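3. Gathering the Shirt Examples
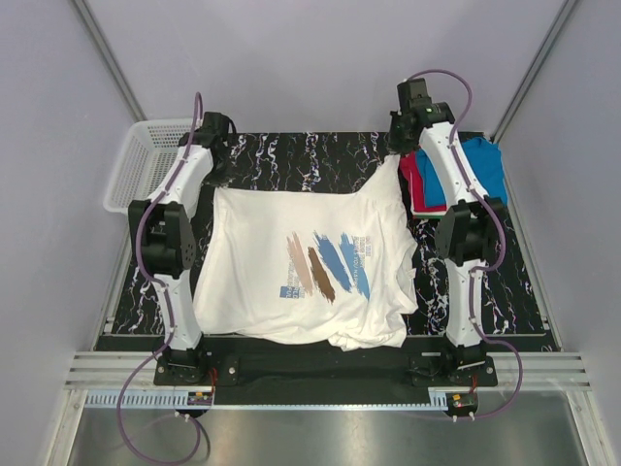

Figure 2. The two-arm station with a white T-shirt on the marble-patterned top. The right gripper is closed on the tip of a raised sleeve.

Everything our model knows about laundry it picked up from people driving the arms by hand, so I want to spend a bit more time on this part than papers like ours usually do. (If you only care about the network, skip to Section 4. I won't be offended!)

The task is easy to say out loud. A shirt starts on the table in whatever state it landed in, and the arms have to spread it, fold it and put it on the stack in the far right corner. The state in Figure 2 is a pretty typical one for us: the shirt is lying sideways, the hem side is fairly flat, and all the trouble is over by the neck, where the cloth is bunched and folded on itself. Our early policies loved the flat half and had no idea what to do with the rest.

We collected 3,387 episodes in total, all on the same station, which we call Treseo. The operator moves a pair of small leader arms and the station copies them. We tried a game controller first and it was miserable, mostly on sleeves, where you want both hands doing slightly different things at once. With the leader arms a new operator got usable folds on the first afternoon. We still threw out everyone's first 13 episodes, no matter how good they looked, and I'd do that again.

Suleiman Yusuf drove more of these than anyone else on the team, and a lot of our labeling rules started as his complaints. My favorite is the sleeve rule. When a sleeve is pinched and lifted, you get a tall narrow peak of cloth with creases running down from it, and from a still it's really hard to say whether the operator is about to pull it out flat or lay it back down. Two labelers would look at the same moment and write two different things. So we stopped labeling single moments. A label now covers the whole stretch from the grippers closing to the grippers opening, and the labeler has to watch all of it before typing anything. It's slower, but the arguments pretty much went away.

We also went back and forth on recoveries. At first we told operators to restart if they dropped a corner, and we ended up with 1,077 very tidy episodes and a policy that froze the moment anything slipped. After that we asked people to keep going and fix it, however ugly it got, and to leave the ugly part in. Those messy episodes are the rest of the set, and I think they did more for us than any change we made to the model (see the ablation in Section 6).

One thing I'd watch for if you try this yourself is printed shirts. A big graphic gives the model a nice strong cue about which way the shirt is turned, and ours leaned on it way too hard. On plain shirts it would sometimes fold across the wrong direction with total confidence. We added 261 episodes on plain shirts in March, all with the same instructions, and kept them as their own split so other groups can train with or without them. The split is named Vovwood in the release.

Episodes were dropped for three reasons: a camera lost its feed, a cable got caught on a base, or the operator hit the stop button. We didn't drop anything for being a bad fold. Bad folds got a score from one to five, given by a second person who hadn't driven that episode, and the score is stored next to the episode so it can be used as a filter or ignored. The training runs in Section 4 use everything scored two or higher.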